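Home Tickets Knowledge Base Status Contact

Scanner feed drops and late callouts — newsroom dispatch desk, ticket log

May — logged by Akinyi Kioko, newsroom systems
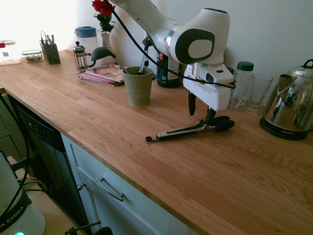 Summary for anyone coming in cold: the crime and courts desk at Brimstead was getting police and fire alerts late, and a few weren't arriving at all. The worst one was a standoff on the east side where the first alert landed on the desk 40 minutes after officers had closed the street. Our reporter heard it from her sister. The feed is now running properly, and I learned more about alert queues than I ever expected to, and I loved nearly all of it. Full log follows, oldest entry first.

Status: Resolved, with one item still being watched
Priority: High
Reported by: Tania Wanigasekara, crime and courts
Assigned: Akinyi Kioko
Also on ticket: Sneha Mishra (feeds), Afonso Arruda (night desk), Lourenço Guerreiro (Bragança office)

ORIGINAL REPORT, from Tania

The alerts panel in Janon is behind. I don't mean a minute or two. This morning I had the county dispatch page open in one tab and Janon in the other, and a robbery call showed up on the county page while Janon was still showing me a fender bender from before breakfast. When the robbery did come in, it came in with four other calls at once, all stamped with the same time. I can't tell an editor "it happened at 9:12" if all five of them say 9:12.

Also the standoff last night. No alert until it was practically over. Please look at that one first if you can. I've kept my notes with the times in them.

ENTRY 1

Tania, thank you, this is a wonderful report. Times, a comparison, and the thing about the matching stamps, which is a terrific clue. If they all carry the same time, Janon is probably marking them when they reach us and ignoring the time the dispatcher entered. So we may have two problems here, a slow feed and a wrong clock, and they'd look like one problem from your chair.

Pulling the logs now.

ENTRY 2

OK, logs pulled. Every incident goes county dispatch page, then our collector (the little program Sneha's team calls Illia), then the queue, then Janon. Illia is supposed to check the county page every 5 seconds and hand over whatever's new.

For the standoff, Illia picked up the first call right away! It had the address, the call type and the correct time. So the county wasn't late and the collector wasn't late. The call then sat in the queue, and Janon didn't take it out for 40 minutes. That matches Tania's notes.

I restarted the part of Janon that reads from the queue. Alerts came through in a big gulp and the panel caught up. I'm not closing this, though. A restart that helps is a hint, and I'd like to know what it's hinting at.

ENTRY 3, from Afonso

Night desk here. It was fine until 1 a.m. and then it went slow again. We had a shooting call near the bus station and I got it by phone from the hospital reporter well ahead of the panel. I restarted the reader the way Akinyi wrote it up and it came back. Restarted it again at 3. I can keep doing this all night but I'd sooner be making calls.

One thing I noticed: both times it was slow, the panel was full of traffic stops. Pages of them. We don't want traffic stops. I thought we had those turned off.

ENTRY 4

Afonso, the traffic stops! Yes! We do have them turned off, and I should have thought about where.

The filter is in Janon, at the very last step. So Illia collects every traffic stop in the county, the queue holds every traffic stop in the county, and Janon picks each one up, looks at it and throws it away. The filter is meant to catch them before the panel draws anything, but when the reader falls behind, the panel shows the raw list. That's why you only see them when things are slow.

I looked at how many items were waiting when it slowed down at 1 a.m. There were 3000. The reader takes 200 at a time, and it won't take another batch until it has looked up a map location for every single item in the batch it's holding, including the ones it's about to throw away.

So a standoff gets in line behind a great crowd of broken taillights, and each taillight has to be found on a map first. I'm thrilled to have found this. I also understand that it's a terrible way to run a crime desk.

ENTRY 5, from Sneha

Confirmed from the feeds side. The county began posting traffic stops to the public page this spring. Before that they only posted calls for service, so the filter hardly had anything to do and it didn't matter where it lived. Nothing of ours changed. The page just got a lot busier.

I can put the filter in Illia so the stops never reach the queue. It's a small change. Two questions before I do it. Does anybody use the traffic stop data? And what happens when a stop turns into something else?

ENTRY 6, from Tania

Second question is the important one. The standoff started as a traffic stop. The driver pulled away, went home and shut the door, and the county kept the same incident number the whole time and only changed the type. If you throw out the stop and then ignore the number, we'd lose the story completely.

First question: I don't use it. The data team might.

ENTRY 7

Tania, you have saved us from a really nasty bug. Sneha and I tried it on the test copy with the old standoff record, and the first version of the filter did exactly that. It saw the stop, dropped it, remembered the number as "seen," and then skipped the barricade update. We would have gone from 40 minutes late to never.

New version, working on the test copy:

- Illia drops an item only while its type is traffic stop.
- A dropped item is not marked as seen.
- If the type changes, it goes into the queue as a new item, with the dispatcher's time on it.
- Stops are written to a plain file each night for the data team, who said yes please.

We ran the whole standoff night through it. The barricade call reached the panel in the first batch after the type changed. I may have clapped.

ENTRY 8

Now the clock. Janon had two time fields available, "received" and "reported," and the panel was showing received. I've switched it to reported and put received in the detail view, in gray, for anyone who wants it. Tania's five calls at 9:12 now show five different times.

Please note for stories already filed: if you took a time off the panel this month, check it against the county page before you use it again. I found two briefs with the received time in them and sent both to the editor. Corrections are up.

ENTRY 9, from Lourenço

Hello from Bragança. We share the Janon panel for the overnight wire, and since the clock change our alerts appear to be in the future. We had a warehouse fire that hasn't happened yet. Could someone look?

ENTRY 10

Lourenço, sorry! My fault completely. The reported time comes from your fire service with your local time zone already applied, and the panel was adding it again. Received time never had that trouble, so I didn't think to test with your feed. I've fixed the setting for your office and checked it with your warehouse fire, which is now safely in the past.

I've added a Bragança record to the test set so the next person to touch the clock will trip over it before you do.

ENTRY 11, from Afonso

Full night on the new filter. No restarts. Two stabbing calls and a missing person, and all of them were on the panel when I looked up from the phone. The missing person was found at her aunt's. No traffic stops showing. I got to eat dinner sitting down.

ENTRY 12

That's the best message on this ticket.

Changes now live, for the record: filter moved from Janon to Illia, type changes handled as new items, map lookup done after an item is on the panel so a slow map can't hold up an alert, reported time shown by default, time zone setting corrected for Bragança. I also set a warning that goes to me and Sneha if more than 200 items are waiting.

Still watching: the county sometimes leaves the type blank for a moment when a call is being upgraded. Illia lets blanks through, so you may see an alert with no label on it. Don't ignore those — open them, read the notes field, and call dispatch if it looks like anything. Sneha is adding a line that says "type pending" so they stand out better.

ENTRY 13, from Tania

Saw my first "type pending" this afternoon. It was a dog in the road, then it was a dog in the road and an argument, then two units went. I was on the phone with the watch commander before the label filled in. Happy for you to close the main ticket. Leave the blank label part open under my name and I'll add times as I get them.

ENTRY 14

Closing the main ticket and opening a linked one for blank types, assigned to Sneha, with Tania as contact. Afonso, if the panel so much as hiccups tonight, send me the time and what was on the screen.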